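Keeping the sorting table in order: fingers, cables and cameras

Flestdale workshop newsletter, January

Several members have asked what the maintenance slot on the two-arm table consists of, and why it sometimes runs on past the hour. The table had its full going-over this month, and this item sets out what was done, in the order we did it, so that the next pair on the rota can follow it.

The job the arms do is simple enough. They pick fruit and vegetables off a wooden top and put them in wire baskets. What wears is the fingers, the cables and, in a quieter way, the settings. None of it fails suddenly. The usual sign is that an arm begins to close slightly to one side of where it should, and if that is left for a week the people running it get used to correcting for it and stop noticing.

Start with the fingers. With the power off, wipe both faces of each finger with a dry cloth and look along the tip. Any nick you can feel with a fingernail goes in the book. Then check the two screws at the root of each finger. On the left arm one of these had backed out by half a turn, which let the tip lean when it met anything solid. It was cleaned, refitted and marked with a paint pen across the head and the body, so that any movement shows at a glance. The right arm's screws were tight.

Once the fingers are back on, bring the arm down slowly over a single item with the jaws open and see how the gap sits. The pepper is a good one to use, being wide enough that an uneven gap shows up straight away.
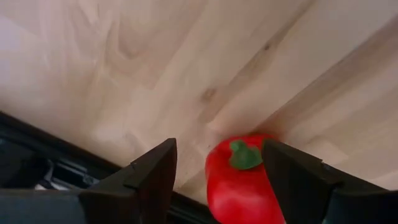

One reader at the Brirkport site wrote in to ask whether the gap should be set by eye at all, as they use a feeler gauge there and get the same answer every time. Both have their place. The gauge tells you that the fingers are parallel. It does not tell you that the wrist is square to the table, and on our left arm the wrist was the part that had drifted. We now do the gauge first and the slow approach second, and the gauge lives in the top drawer with the hex keys.

After that come the cables. Each arm carries its own thin cables along the links, and they need enough slack to let the wrist turn fully without pulling. Move each joint by hand through its whole range and watch the cable, not the joint. If it goes tight anywhere, loosen the tie nearest the elbow and feed a little through. Do not cut a tie off and leave it off. We replaced 13 ties this time, most of them on the right arm, where the loop under the wrist had worked its way forward.

Look at the floor as well. Cables behind the table get shifted whenever somebody reaches the computer, and a plug that is half out will give you an arm that works in the morning and stops in the afternoon. Push every connector home, then run both arms to their parked position and back.

With that done, put the produce out for the check run. Both arms should have something to reach for, and there should be items in the baskets as well as on the open table. 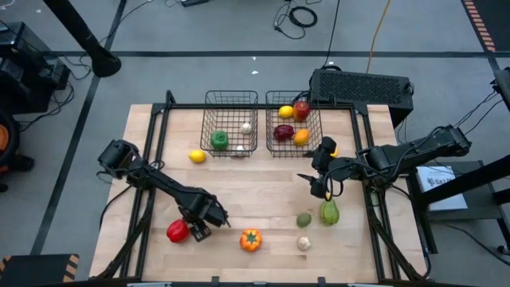 The check run is 264 picks, split evenly between the arms, and it takes most of the time in the slot. We picked that number when the table was first commissioned and have kept to it so that the sheets can be compared. Write down each miss with the item and the arm. A miss on the small round things means little by itself. Misses that all fall to the same side mean the arm needs its zero set again, and that is a ten-minute job: park, clear the old value, jog to the corner mark, save.

Please use the Kuhlmann grease on the shoulder joints and nothing else. There is a new tube in the cupboard. A pea-sized amount for each joint is plenty, and the excess must be wiped off before the arm moves, as it travels down the links and ends up on the wood.

The overhead cameras come next. They are fixed to the ceiling and are seldom touched, but the brackets do creep, and a cable brushed by a ladder is enough to turn one. Compare each view with the printed reference in the folder. The low camera by the table gets the same check, and its lens wants a wipe every time, being closest to the dust. 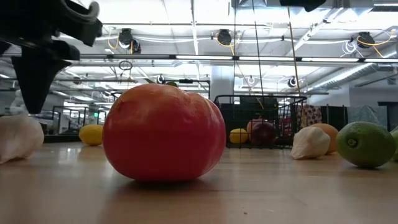

If a view is out, slacken the bracket, bring it back to the reference and tighten it again before going on to the next. Never have two brackets loose at once. It is easy to lose track of which one you had finished, and the whole set then has to be done again. Allow 5 minutes for each camera.

The last step is a short run beside the baskets. The wire is the one thing on the table that will bend a finger, so it is worth watching a few slow approaches with a hand on the stop button. We lowered the speed limit in this area to 315 on the controller scale, and it should stay there until the new finger set from Kalus has been fitted.

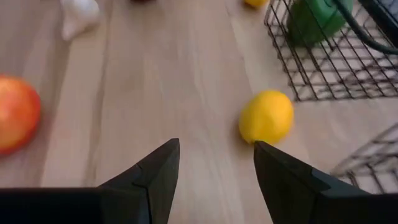
Could the baskets simply be moved further back, asked another member, and save everyone the trouble? It was tried in the autumn. The right arm could no longer reach the far corner without stretching almost straight, and the misses there went up. The present positions are marked with tape under the basket corners. If a basket has been lifted out for cleaning, put it back on its marks before the arms are switched on.

The book is on the shelf by the door. Please fill in both columns, sign for the check run, and note any ties or screws taken from the spares box so they can be reordered with the Kalus parts.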